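Search this book
Enter keyword Go

Chapter 12
Background Colors and the Rooms We Work In

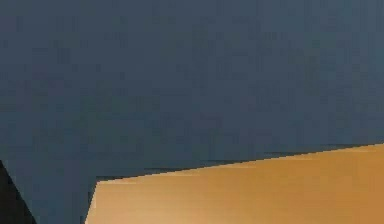 Figure 12.1 A tan wooden tabletop against a plain blue-gray background (computer rendering).

June edition. By the Lastell Textbook Group

Most people who are asked to describe a room start with the furniture. They mention the walls last, if at all. Yet the walls take up more of what we see than anything else indoors, and their color changes how every other color in the room looks. This chapter deals with large, quiet areas of color: how they are chosen, how they behave under different light, and how they affect the smaller things placed in front of them.

Chapter 11 introduced hue, value and chroma. You will need all three terms here. If you are unsure of the difference between value and chroma, go back and review the exercises at the end of that chapter before you go on.

12.1 What counts as a background

A background color is one that covers a large area and is not meant to be looked at for long. Painted walls are the usual case, but ceilings, floors, curtains and tall cabinets can do the same job. Size matters more than position. A rug that covers most of a floor is a background. A small rug of the same color in the same room is an accent.

Grayed colors are common as backgrounds. A blue with gray mixed into it has low chroma, and low-chroma colors sit back and let warmer or brighter ones come forward. Tan, a color of many unpainted woods, is a low-chroma orange. Orange and blue lie across from each other on the color wheel, so a tan surface looks a little warmer beside blue-gray than it does beside white. This effect is called simultaneous contrast, and it is covered in Section 12.3.

12.2 The Tistolum library repainting

The town library at Tistolum will be used as a running case in this chapter. The building has 2,595 square feet of painted wall, all of it once a strong yellow. Readers complained of glare in the afternoon. The library hired the design firm Wanunen, which tested four grayed colors on large boards and moved the boards from room to room over several weeks.

The boards were judged at 800 lux, then again with the lamps off and the blinds open. Two of the four looked alike under the lamps and quite different in daylight -- one turned green near the north windows. The firm settled on a blue-gray for the reading room and a warmer gray for the hallway, where there is no daylight at all. The paint came from Tsang and is listed in its color book as number 217.

Keep this case in mind as you read. At the end of the chapter you will be asked to plan a similar test for a room you know well.

Key terms for this chapter: accent, background, glare, lux, simultaneous contrast, undertone.

Contact Lastell | Copyright Lastell. All rights reserved. | Back to top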